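Session 2: Saying No Without a Fight
Workplace Well-Being Short Course, Trostham Adult Learning
Notes by Callum Mackay

Reading before class: Matheson packet, first section only. The rest is for April.

What a boundary is

For this course, a boundary is a statement about what you will do. "You have to stop calling me at dinner" is a request, and the other person can ignore it. "I don't pick up between 6 and 7" is a boundary. You can keep it whether they agree or not.

Most people in last term's group mixed these up at first. They made a request, it was turned down, and they decided that boundaries don't work for them. 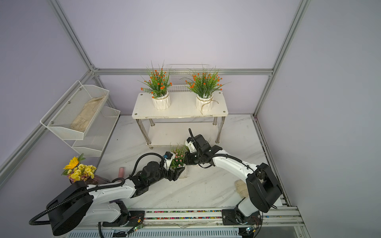
A boundary also has to be small enough to keep. If you tell your sister you will never lend her money again and then lend her 50 dollars the next week, she learns that your limits move when she pushes. Start with one you can hold on a bad day.

Why we say yes too fast

Ross Innes covered this in the first session, so only the main points are repeated.

- Habit. The yes is out before we have thought about the question.
- Guilt, often about something else.
- Fear of an awkward silence. Most silences after a question are short, even if they feel long.

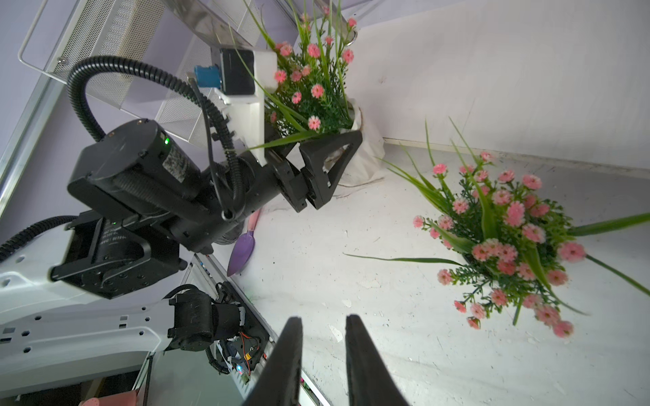 The usual fix is a delay. "Let me check and get back to you tonight" works for nearly any request. Give a time and stick to it – a delay with no end reads as a no you were afraid to say.

Wording

Keep it to two sentences. The first says no, the second can be kind. Leave out the long explanation. Each reason you give is something the other person can try to solve for you, and then you are arguing about your reasons.

Too long: "I would, but the car is acting up and I have the kids, and I'm not sure I'd be much help anyway."

Better: "I can't help with the move. I hope it goes smoothly."

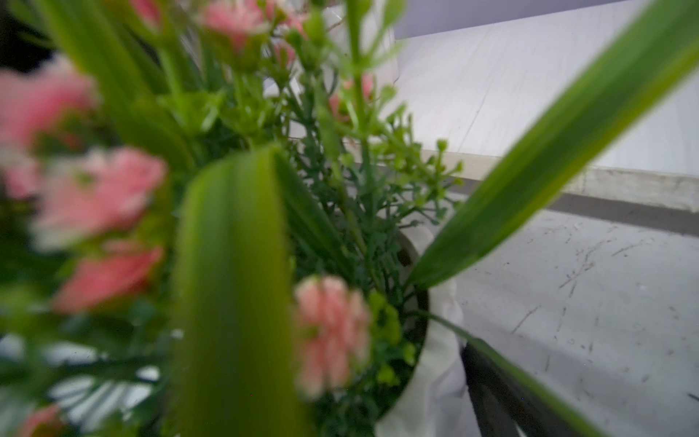 If the person asks again, repeat the same sentence in the same tone. Changing the words suggests that the answer might change too. People used to a yes from you may be annoyed for a while. You don't have to fix that for them.

Practice in pairs

1. Pick a request from the Jinthorpe role cards. Partner A asks, partner B says no in two sentences.
2. Partner A asks a second time and pushes a little. Partner B repeats.
3. Switch roles, then write down which part felt hardest.
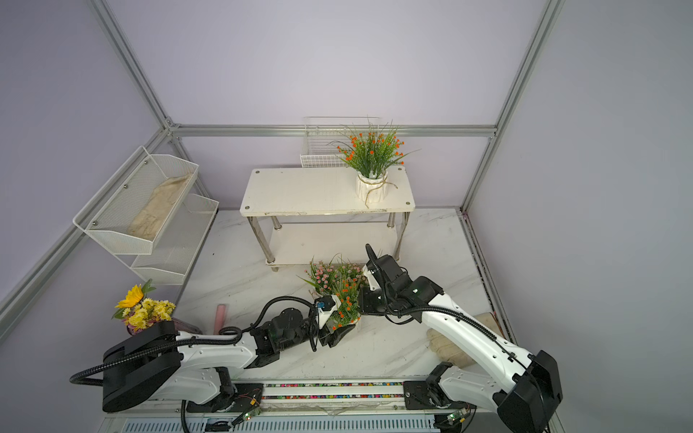
Homework

Keep a log until we meet again. Write down each request you get, what you said, and what you wanted to say. Short notes are fine. Then choose one entry and write it up in no more than 500 words, with the reply you would give now. Change the names of anyone involved.

Bring the log and the Kustley worksheet to the next session.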